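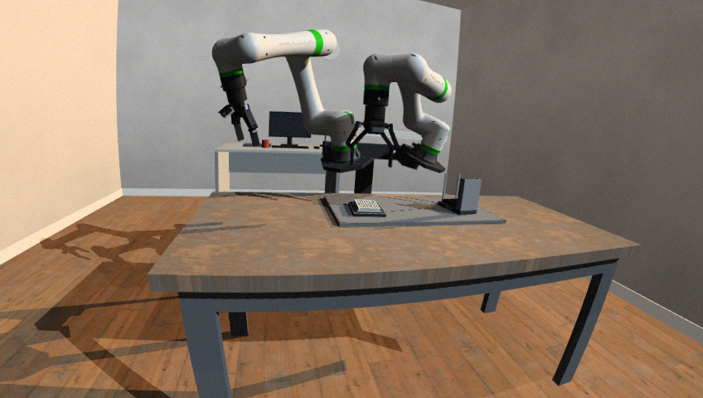

# Seed library opens at Joly branch with 70 kinds of vegetables, herbs and flowers

Oct 21, 2026

Gardeners in Grundach can now borrow seeds the same way they borrow novels, and the first morning was a joy to watch! The new seed library at the Joly branch opened its drawers today with 70 varieties on offer, from purple pole beans to a squat little winter squash that has been grown in the Letance valley for generations.

Anyone with a library card can take home up to five packets per visit. There are no late fees. Borrowers are asked to let a few plants go to seed and bring some back next fall, and branch manager Adaeze Eze is relaxed about how that goes.

"If the rabbits get your lettuce, come in and tell us the story," she said. "Then take another packet." 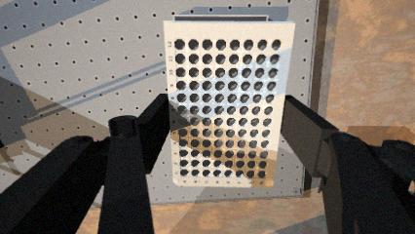

Every batch of seed gets a germination test before it goes into a drawer, and Rafsan Khondokar has been running those tests since April on a long bench in the back workroom. He likes to sow one seed to a space so that weak batches are easy to spot. A rack with 96 round holes, eight across and twelve down, makes a handy layout for that kind of tally, and he keeps a paper chart ruled in the same pattern. His tomatoes did beautifully. The parsnips were stubborn (parsnips always are), and he is trying a fresher batch.

The money came from a spring plant sale that raised $799, enough to buy the envelopes, the drawer labels and a secondhand cabinet with wonderfully smooth drawers. Skye Laing painted the labels by hand, and her radishes alone are worth the trip.

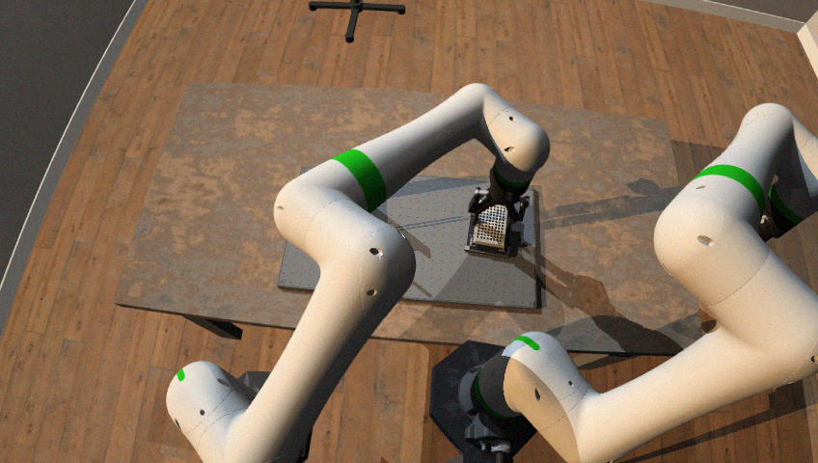 Saturday workshops begin next month, with Maysoun Nassar teaching seed cleaning and Colette Delaunay covering beans and peas, the easiest crops to save. Both want people to get their hands messy, so nobody should dress up. A worn tabletop, mottled gray-brown with rusty tan patches, is just the sort of surface Nassar likes for threshing, where a few more scuffs won't bother anyone. Bring dried pods from your own garden if you have them, still on the stem if possible.

The Viltach branch hopes to open its own drawers in the spring, and the two collections will trade packets back and forth. 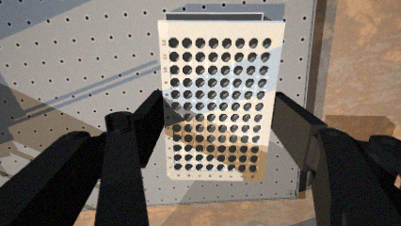
**Can I donate seeds I saved at home?**

Donations are welcome at the Joly front desk any time the branch is open. Write the plant name and the year you collected the seed on the envelope, and leave out anything grown from a hybrid.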